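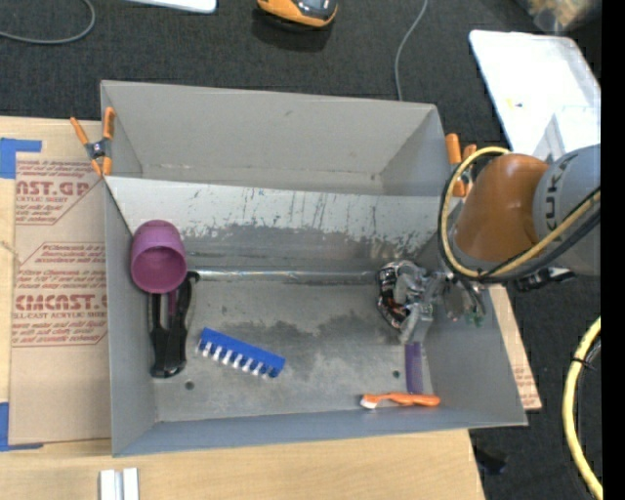 The Well at Prurnholm

My brother-in-law believed in the dowser the way other men believe in a good mechanic. He had the number written on the back of a feed receipt, and he read it to me over the phone twice, slowly, as if I might try to lose it.

I did try to lose it. I had bought the house at Prurnholm in August, when the old well still gave a brown half bucket if you were patient, and by the end of the month it gave nothing. The drilling outfit in Clinmont wanted 40 dollars a foot and would not say how many feet. "It's down there somewhere," the man told me. I pointed out that this was true of most things. He said he could start Thursday or he could start in spring.

So the dowser came. I had expected an old man with a beard, and what climbed out of the truck was a woman in her thirties wearing a fleece vest from a bank. She had two lengths of bent wire and a thermos. She asked if she could use the bathroom, and I had to explain about the water.

"Right," she said. "Sure."

She walked the field for an hour. I stood by the fence with my arms crossed, which I'm told I do at weddings too. The wires swung together near the shed, and she stopped, backed up and walked over the same ground again. They swung together again. I noticed that the ground dipped there and the grass was greener, and that a person with no wires at all might have picked the same spot from the road. I said so.

"You might have," she said. "Did you?"

I hadn't. I had been planning to drill by the kitchen, to save on pipe.

She pushed a stick into the dirt and tied a strip of orange rag around it. Then she held her hand flat over the stick, shut her eyes and started nodding. Each nod was a foot, she explained later. It went on for a long time. A cow came over to look. When she finally quit she wrote 155 on the lid of her thermos with a marker and showed it to me.

"Feet," she said.

"And if it's dry at 155?"

"Then it's dry at 155."

I asked how often that happened. She said she didn't keep score. I have never met anyone who was good at a thing and didn't keep score, and I told my brother-in-law this on the phone that night. He said that I had no faith in people. I said I had plenty of faith in people, and that was why I liked to see their receipts.

She charged me nothing, which bothered me more than a bill would have. A bill you can argue with. She said folks usually gave what they felt was fair once the water came, and she drove off toward Motaung with her wires on the dashboard.

I spent a week not deciding. At the library in Clinmont I found a county book of well records, and copied out every well along our road. There was one at 538 feet, on the Pallen place, and one at 60, just across the ditch from it. Two were marked dry. The rest ran all over the page. The book had a foreword by a geologist who said that in this part of the county you could hit water nearly anywhere if you went deep enough, and that dowsers had been making a living off that fact for 200 years. I liked him very much. I read his foreword three times and still didn't know where to drill.

The rig came on the Thursday. The driller looked at the orange rag and then at me, and I felt my ears get hot.

"She been here?" he asked.

"My brother-in-law sent her."

"Uh-huh."

He put the rig by the rag. I didn't tell him to and I didn't tell him not to. I stood at the fence doing sums on the back of an envelope while gray slurry ran down the field and the noise went through my teeth. At 100 feet he shook his head. At 140 he went and sat in his cab and ate a sandwich with the engine running. At 155 there was rock dust. I wrote the number down and underlined it, and I am sorry to say I was pleased.

He hit water at 171. Good water, he said, nine gallons a minute, and he slapped the side of the truck.

I called my brother-in-law to report that she had been wrong by 16 feet, 640 dollars' worth of wrong. He listened to all of it.

"But you've got water," he said.

"The geologist says I'd have had water anyway."

"Where you were going to drill? By the kitchen?"

I said there was no way of knowing that without drilling by the kitchen. He allowed that this was so. Neither of us spoke for a bit, and I could hear his television.

I mailed her a check the next week – 80 dollars, which took me four tries to settle on. In the note I mentioned the 16 feet. She cashed it and sent back a card with a picture of a heron on the front. Inside she had written that the ground by the shed used to be higher, before they leveled it for the hay barn, and was that the sort of thing I'd want to check.

The county office is open until four. I have the barn permit number on the back of the envelope, 1182, and I'm going in on Monday.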